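Search this notebook
Type and press enter

Assembly resolutions, coding pass 2
October, by Bartosz Marciniak
3 comments

Started 8:30, second pass on the Stivska provincial assembly resolutions concerning religious minorities. Working from the scanned journals, not the summaries.

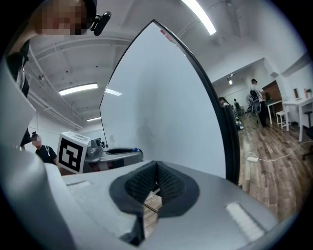 The set now stands at 2236 texts after removing duplicates. Most duplicates were the same resolution printed once when tabled and again when passed, with a different item number each time. I kept the passed version and noted the tabled number in the remarks column.

Problem from last time is still open: what to do with "unanimous." The journal uses the word whenever no one asked for a division, even if half the benches had walked out. In the Kirport sitting on the burial ground question, the text says unanimous and the attendance sheet has 70 members signed in out of 90. I have split the field in two, one for the wording and one for the recorded vote. Where there is no recorded vote it stays blank. Please don't fill it with a zero.

Second problem is the addressee. Many of these resolutions ask the national government to do something the assembly can't do itself (protest to a foreign parliament, recall an envoy, ban a publication). Pass 1 lumped them with ordinary bills. They now get code 8, "request to higher authority." It made the later sessions look very different from the early ones, so I would hold off on quoting the old table anywhere.

Checked the Sugawara codebook for how it treats the names of communities. It uses the name in the source text. We can't, as the journals switch between three or four names for the same group and at least one is an insult. I am coding the community's own name for itself and keeping the printed word in a separate column.

Illico export failed twice on files with accented file names. Renamed them by hand and it ran. The list of old and new names is in the shared folder, same place as the scans.

Still to do:
- replies from the ministry, where there are any. So far I have found very few in the journals, they may be in the annexes
- the Kirport pages with the torn margin, need a better scan
- ask for a second coder on code 8 before the table goes out

Stopped at 5:40, partway through the spring session.

Shared 2 times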